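Bekville Robotics Club
Bench and gripper safety checklist, with my comments
December 2024
Checked by: Bukola Wike
Also present: Onni Koivisto, Ebere Nwosu

Hi all, same form as last time, but I've typed it up because my handwriting got complaints. OK means OK. FIX means somebody has homework. Everything goes to Lukian Kobzar when it's done, and he has the spare parts drawer key, so be nice to him.

PART A. THE ROOM

A1. Walkways clear of bags and cords
FIX. Backpacks, backpacks, backpacks. I moved four of them myself and tripped on the fifth. Hooks are by the door!

A2. Fire extinguisher tag in date
OK. Good through March.

A3. First aid box stocked
FIX. We are out of the small bandages again (Ebere, I'm looking at your sheet metal phase). Everything else is in there.

A4. Exit door opens fully
OK. It sticks a little at the bottom but it opens all the way with one hand.

PART B. POWER AND BATTERIES

B1. Chargers on the tile, never on the carpet
OK.

B2. Battery packs checked for swelling
OK, except one. Pack 13 felt a bit puffy to me and Onni agreed, so it's in the metal can outside with tape on it. Please don't rescue it. We'll take it to the drop-off in Tunivell.

B3. Power strips not chained together
FIX. Found one strip plugged into another behind the laptop shelf. I unplugged it, and if your printer stopped halfway, that was me, sorry!

B4. Emergency stop on the big arm tested
OK. Tested three times, stopped three times. The button cover is cracked and I'd like a new one before the Trình meet.

PART C. HAND-HELD GRIPPERS

C1. Finger pads firmly attached
OK. I tugged on every one. Onni's trick of cleaning the metal before gluing really did help, the old ones used to peel off if you looked at them wrong.

C2. Linkage screws tight
FIX on the spare. One screw had backed out far enough to turn with my fingernail. A drop of thread glue and it can go back in the box.

C3. Pinch points explained to new members
OK for everyone except the two who joined last week. Binta Babalola is doing their talk on Tuesday. Until then they can watch, and they can log, but no hands on the linkage.

C4. Cables and straps not snagging
OK, with a grumble. Long hair up, hoodie strings in, and check your strap before you reach for something, not halfway through the reach.

PART D. TABLEWARE PROJECT (home practice sessions)

D1. Practice objects suitable
OK. We're on chopsticks and bowls now, and I love this part of the project. Wooden chopsticks are fine for beginners. Metal ones are slippery little things and they shoot out sideways if you squeeze too hard, so glasses on for those, please, even if you feel silly.

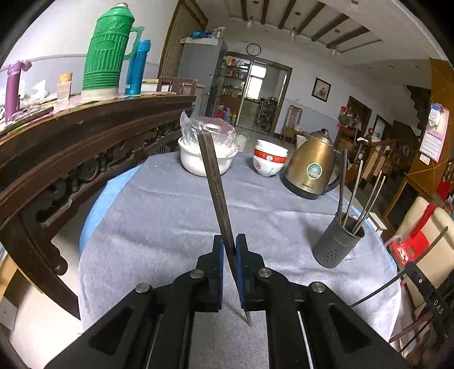 D2. Hot things off the practice table
FIX, and I'm going to be a pest about it. If there's a kettle anywhere within reach, it gets unplugged and emptied before you start, or it moves to another room. Same goes for thermos flasks with tea in them. I know it's your dining table and your family wants their tea back, mine does too.

D3. Table covering won't slide
Mixed. Soft cloths are kind to dropped bowls but they bunch up under your elbow. Clip the corners if you can. Lukian has a bag of clips from Staltari that fit most tables.

D4. Grip force kept low
OK. Start on the lowest setting and come up one step at a time. If the chopstick bends, you've gone too far. Back off, don't try to win.

D5. Broken or chipped items thrown out
OK. Ebere tossed one bowl with a chip in the rim. Wrap chipped things in newspaper before they go in the trash.

D6. Second person in the house
OK for all families who sent the form back. Still missing two forms. You know who you are, and so does Binta.

TO DO BEFORE NEXT CHECK
Small bandages: Ebere
Thread glue on spare gripper: Onni
New stop button cover: me
Clips handed out: Lukian
Missing forms: Binta will chase

Signed, Bukola Wike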